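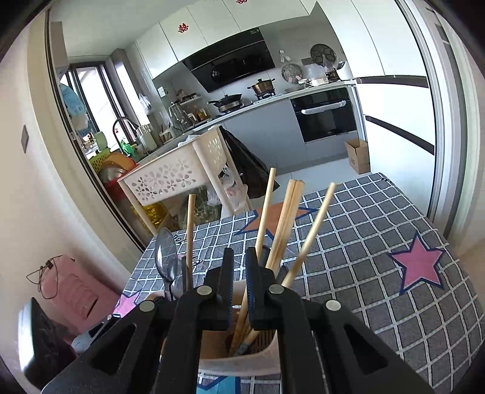 2 min read

I had been meaning to get over to Maltthorpe for the soup supper since August, when Lilian Biwott first told me her peanut and sweet potato soup would be on the menu, and oh my, I'm so glad I finally went!

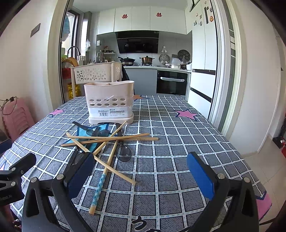
It came third, after Masaru Arai's clear mushroom broth — so light you could drink it all evening — and I had two bowls, with plenty of bread for the bottom.

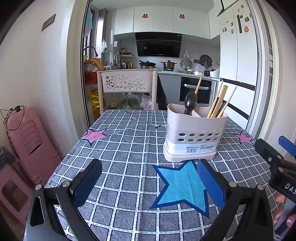
Zewditu Derese's red lentils had a slow, friendly heat, and I'm still pestering her for the recipe. Seats are $9, kids eat for $3, and the next supper is over in Prikisbridge, where Soledad Ambrose is promising her green chile stew. Write to Catríona Duggan if you'd like a place.

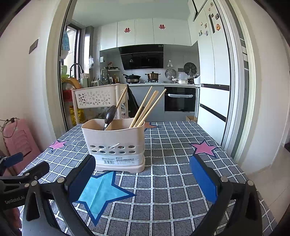
A utensil holder on a checked tablecloth.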